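Grekaston Two-Arm Stock Helper: a month on the shelves

Reviewed by Imogen Tindall, 21 March 2026

The Grekaston is sold as a pair of hands for the stockroom. It picks up molded parts, puts them on shelves, and does not ask to leave early on Fridays. Ours was set to work on the job I like least, which is moving black plastic shells and trays between the bins and the yellow racks. I have a teenager who can do this badly for pizza, so the bar was low.

Setup took 2 days and most of my patience. The manual came from Risum, who handle the support side, and it assumes you already own the machine and love it.

Big, stiff parts are where it earns its keep. Give it a shell it can hold with both arms and it takes its time, but it takes hold like it means it. I trust it with these more than I trust myself after lunch. 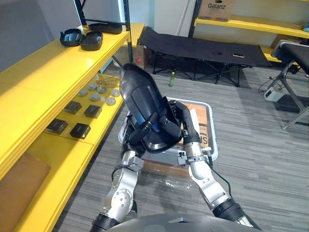

Can it run a stockroom by itself yet?
Only for the dullest part of the shift. It will move trays all morning if somebody lays the job out first, and it needs a person whenever a part turns up in the wrong place or the wrapping hasn't been cleared.

Over the month it made 3000 moves, and 1039 of them needed me to step in, usually with a sigh. Trays lying at odd angles slow it down. Small metal parts slow it down a lot - it will hover near a round disc like a man choosing a melon. I gave up on rods in the first week and went back to doing those by hand.

It also has no idea when a shelf looks tidy. Neither does the teenager, but he can be shouted at.
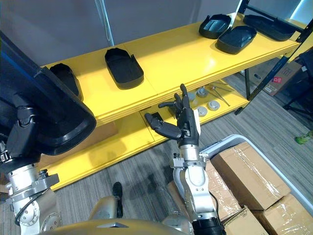
Neville Horrocks wrote in to say I'm being too kind. He ran one through December at Bondonero and found that his packers spent their time getting things ready for it, so the chore had moved down the bench and put on a hat. He'd buy a better cart and wait for the next model.

I can't argue much with that. I'm keeping ours for the big shells, and the discs are still mine.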